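October 2020, Saturday

Long run on the Drovach loop, counterclockwise, 33 km. Start temperature 5 C with no wind at the trailhead and a light headwind on the ridge. Resting pulse 68 on waking, higher than I like, so I capped effort by breathing and left the watch on the distance screen.

First third flat on the gravel service road. Pace even. Left calf tight until the second gate, then fine. The climb to Furtado went as run/walk, 7 minutes running and 1 walking, same pattern as in April but with the walk breaks taken on the steep parts whether they were due or not. Cost some time, saved the quads. Descent was leaf-covered and I shortened stride the whole way down.

Fueling: one gel at the top of the climb, one at the Golturer footbridge, half a bottle of mix between them. Stomach OK. The second bottle was mixed too strong and I poured it out at the spring and refilled with plain water. Next time one scoop only.

Shoes: the older pair. Heel lining on the right has worn through and rubbed a blister the size of a pea. Taped it at home. These go to short runs only. Lace lock held.

The last stretch into Urnano is on pavement and I don't like it, but there is no other way back to the car. Held form until the water tower, then the hips dropped. Need to get back to the single-leg work I skipped all month.

Afternoon: ate, slept an hour, rolled calves. Appetite normal by evening. Pulse still up a little at bedtime. Tomorrow easy walk or nothing. Monday decide on the hill session.
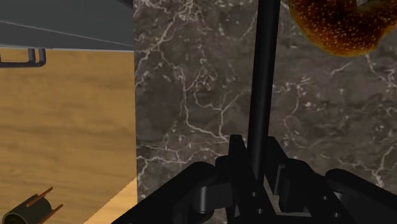

Black rod in the gripper, marble countertop, rendered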